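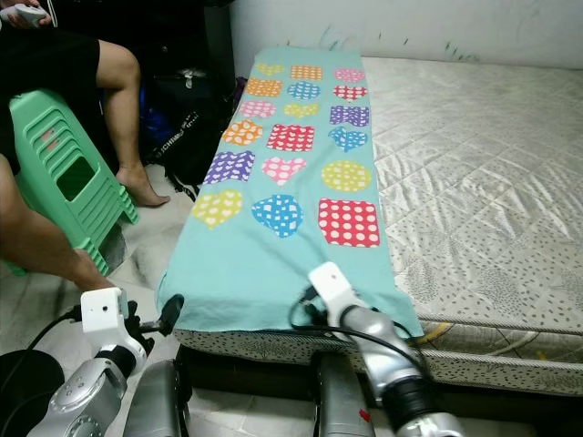 Two-arm equipment for towel and linen work: planning gallery

Griltmont runs short-stay apartments and a small linen room that serves them. Early in the year we began planning for two-arm robot equipment to take over part of the towel folding. This page collects pictures of the work at hand together with the notes we made for the budget. The notes are written for other operators of our size who are looking at the same kind of purchase and want to know which lines to put in the spreadsheet.

The plan covers 64 apartments. Each one gets bath towels, hand towels and a spare set, and in the busy months the linen room folds until late in the evening. We asked two suppliers, Vikmont and Ortner, for written quotes, and we asked Plavholm for a quote on service only.

Bath towels first

The first budget is for bath-size towels and nothing else. Sheets and duvet covers need more reach and more floor, and both suppliers priced them as a separate project. We have left them out until the towel line has run through one full season.

A long towel laid out flat takes up most of the length of a single mattress. That was our starting measure for the work surface. The arms have to reach the near hem without trouble, and the far end either has to be within reach too or has to be brought closer by the first fold. Ask the supplier which of the two their quote assumes. Ortner assumed the first and Vikmont the second, and it changed the size of the table we had to price.

Surface

We priced three surfaces: a plain table, a padded table and a mattress. A table is easier to keep level and easier to clean. A mattress gives a little under the gripper, and many properties already own spare ones. Quilted covers have ridges, and a supplier should be told about them before the visit. Our sheet has a line for a fitted cover in case the quilting has to be smoothed over.

Grippers

Grippers were the line that moved most between first and final quote. Fleece and terry are thick, and a folded corner is two or four layers. We asked for finger sets in two widths and for a price on replacement tips. Vikmont includes 12 tips in the first year. Ortner sells them in packs of 20. Neither supplier would say how long a tip lasts on our fabric until they had tried it, so we budgeted one extra pack and marked it as a guess.

Ask about the cameras at the same time. A camera near the gripper sees the hem and the corner from close up, and a camera higher up sees the whole towel. Check that both are in the base price. In one of our quotes the wrist cameras were an option on the last page.
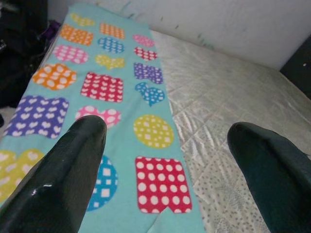 Patterned and plain stock

Our family apartments have bright towels, with hearts and dots printed in several colors, and the rest have plain white. We sent both kinds to the suppliers. If your stock is mixed, send samples of everything, including the old and faded pieces, and get it in writing that the quote covers them. White towels on a white surface were listed by Ortner as an extra day of setup. A colored cover for the surface costs much less than a day of setup, so we put the cover in the budget and kept the day as a reserve.

Floor space and cables

Measure the room with the door open and with the carts where they normally stand. We drew the arms at full reach on the plan and then added a walkway on one side. Cables need their own route, away from the walkway and away from the fabric where possible. Plavholm asked for clear access to the base of the machine for service. We had not drawn any and had to move a shelf on the plan.

Tile floors are fine for the weight, according to both suppliers, but the base must stand level. Leveling feet are a small item. They were missing from one quote.

People

Do not budget as if the room will be unstaffed. Somebody lays out the towel, watches the work and takes over when a fold goes wrong. We kept one full position in the plan for the first season and half of a second one for the busy months. Training is a separate line. We set aside 200 hours across the team, which includes practice time with the handheld controls and time lost to ordinary questions.

The person working with the machine will need somewhere to sit and a clear view of the fabric. We added seating and a small side table under furniture.

Service and spares

Plavholm quoted a yearly service visit plus remote help on working days. Remote help in the evening costs more, and evening is when we fold. We are still discussing this. Spares we intend to keep on our own shelf:

Finger tips, one pack
One complete gripper
One set of gripper cables
One camera of each type
Fabric covers for the surface, two

The complete gripper is the expensive item on that list. We kept it in because delivery is quoted in weeks.

Order of spending

The plan is to pay for samples and a trial first, then the room, then the machine. The room work includes a new power outlet, the leveling and some painting. If the trial goes badly we still have a better linen room, and that part of the money is not lost.

The trial is planned for February, before the spring bookings. The service contract will be decided after it, and the sheet project stays closed until the season is over. Quotes from both suppliers are valid through the end of the trial month. New pictures will be added to this page when the table has been delivered.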